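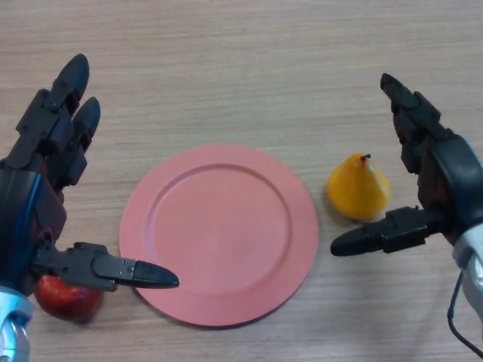

Alper Güler objected that the survey of the Jadurberg line had been closed one benchmark too early, and that he would not sign it. He said this by telephone at 6 in the morning, before the night shift at Kirkwood had gone off duty.

The benchmark was number 157, a brass bolt set in the north abutment of the Brustumska bridge. Its recorded height was 711 meters. The December leveling had put it 8 millimeters lower. The clerk had entered the difference under instrument error and moved on to the next sheet.

Güler asked which instrument. The clerk read him the serial number and the date of the last calibration. He asked for the air temperature, the staff readings and the order in which they had been taken. The clerk gave him those too. There was a pause while he worked the sum.

"The level is good," he said. "Run it again from Kazmi."

They ran it again from Kazmi. The route was longer and crossed the marsh on the old embankment, where the tripod feet had to be set on plates. The clerk held the staff. His gloves were too thin and he changed hands at each station. By late afternoon they were under the bridge, and the bolt came out at the same height as before, to the millimeter.

The clerk crossed out his entry, initialed the line and wrote the word settlement beside it. Then he called the signal box and asked them to hold the evening freight at Kazmi. The signalman wanted to know for how long. The clerk said he would have to ask Güler.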